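Our house rules for hand-held gripper sessions

April 29, 2026

I've been promising to write up our rules for ages, and a couple of people from the Vendach meetup asked again, so okay, let's do it. Keep in mind these grew out of our floor at Okuvdale, which is big and busy, and yours may be nothing like it.

We started in February with 11 rules on a sheet. We're down to 7, and I'd happily fight for maybe five of them. The big one is to wipe the jaw pads before every session. Dust gets into the textured side and then glossy packaging slides right out, and you lose a whole morning blaming the person holding the tool (sorry again to everyone I blamed!).

Next, check the marker cards before you pick anything up. Flat, clean, no curled corners. We threw out 81 takes once over a bent card and I'm still a little sore about it.

Then there's people. Faces get blurred before a clip leaves the building, and that goes for whoever is walking past in the back too. Ask first, blur anyway. I like how Barbier does it – they post a sign at the door with the session times, so folks can take the long way to their desks if they'd like to.

Objects go on a list before the session starts. Hard things and squishy things should both be on it, and mixing them in one take is fine as long as the list says so.

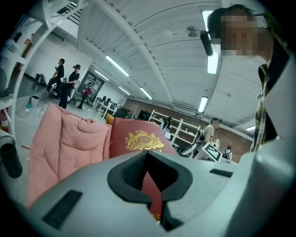
Space is the rule I get the most pushback on. We ask for 2 big steps between the person with the gripper and anyone who's only watching, but helpers can lean in as close as the task needs. Bags stay by the wall. Fire extinguishers stay where you can reach them, and no, you can't move one to get a nicer background.

The last rule is still a draft. Warura wants a break written into the schedule, and I want people to call their own breaks, so we're trying it their way until the next round.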